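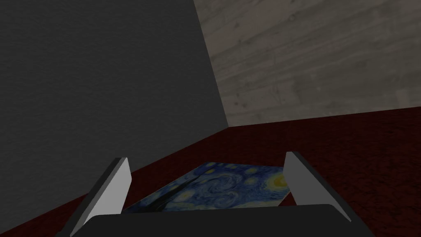
Picking cell gets its digital twin straightened out before June restart

Livodthorpe, May 17, 2022 — The handling cell at the Ovwood print and frame warehouse has been down since last week with a worn finger drive, and the folks at Drirnau who look after it have been using the wait to put its simulated copy back in order, a chore that had been sitting on the list a good long while.

Desta Moges, the technician in charge of the job, has been going through the wrist camera view one setting at a time. Her test room is a plain one, two walls and a dark red carpet, with a flat panel of van Gogh's "The Starry Night" laid on the floor near the corner and the gripper above it, fingers spread wide. She likes a picture with a moon on one side and a cypress on the other, she told us, as she can tell right away if the camera has been mounted the wrong way around — and she admits that happened once last winter and cost her most of a weekend.

The old finger drive had run 1511 hours when it began to close unevenly. Its replacement has a slightly different travel, so the open position, the closing speed and the grip force all have to be entered again, first in the model and then on the real controller. Moges is also rewriting the homing routine, which she says was patched so often that even she had trouble following it.

So far she has worked through 461 simulated approaches out of a planned 638, changing the height and the angle a little each time and keeping the walls close by, as shelving will be on the warehouse floor. Runs that brush a wall are logged and gone over the next morning, usually with a large pot of coffee and whoever happens to be around.

The new drive is due from Tamiru on Friday. Fitting it should take an afternoon, and after that the cell will run at reduced speed for 5 days before it goes back to regular orders in June. Until then the Ovwood crew is packing framed prints by hand, and customers are kindly asked to allow a little extra time for delivery.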